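August, evening

Cast on the second sleeve of the grey cardigan after tea. The first one took me most of the month, so I'm not expecting much before the weather warms up. The pattern is the Plimanham, which Palesa Buthelezi passed on to me when she finished hers. She made the long version in a mustard 8 ply and wears it to everything. Mine is the cropped one, in Sibiya wool, colour Slate, and I've had to go down a needle size to get tension.

I did swatch this time. Washed it, pinned it, left it on the towel overnight and measured it in the morning with my glasses on. It grew a little lengthways and hardly at all across, so I took 12 rows out of the body and left the stitch count alone. The back has come out the right length against my old blue one. The fronts I haven't pinned yet.

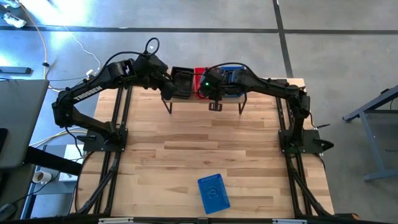
Should the second sleeve be started straight away, or left until the fronts are blocked? Straight away, while my hands still remember the tension from the first one, because the last time I left a gap the two cuffs didn't match and I ended up ripping back to the elbow.

So that's settled. I've written the increases on a card in pencil: every sixth row to start with, then every eighth. The pattern says to work them at the very edge but I've been putting them two stitches in, which gives a cleaner line to seam along. Palesa does hers at the edge and says it makes no difference. Her seams are neater than mine either way.

Wool count is a bit of a worry. I have 2 balls left in the same dye lot and the shop in town has none. I rang Tradlow, where I got it in the first place, and the woman there said they'd had a delivery but from a later lot. If I run short I'll use the new lot for the button band, where a small change of colour won't show so much – or I could do the collar in the cream and pretend I meant it. I'd sooner not.

Sibusiso Hlongwane rang at lunch about the blanket squares. He's doing the joining this year and wants them all at 20 centimetres, no exceptions, after last year's trouble with the edges. I have four done and one that's too big. He also asked whether I'd write out the border in words as well as the chart, as a few in the group don't read charts. Said I would. It's only a row of double crochet and a row of shells, but the corners take some explaining and I got them wrong myself the first go.

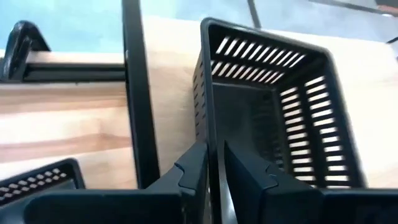 Black basket, slotted sides.

Went through the stash before dinner and weighed the odds and ends. It came to 2,000 grams, most of it acrylic from the Gorkel bags I bought when they were marked down. Enough for squares for a good while. Put the mohair aside, as it sheds on everything and Sibusiso won't have it.

Sleeve is at row 14 now, one increase row done and the next not until 18. Wrist a bit sore. Need to buy buttons, seven of them, and look for the good darning needle, which I last had when I sewed up the hat.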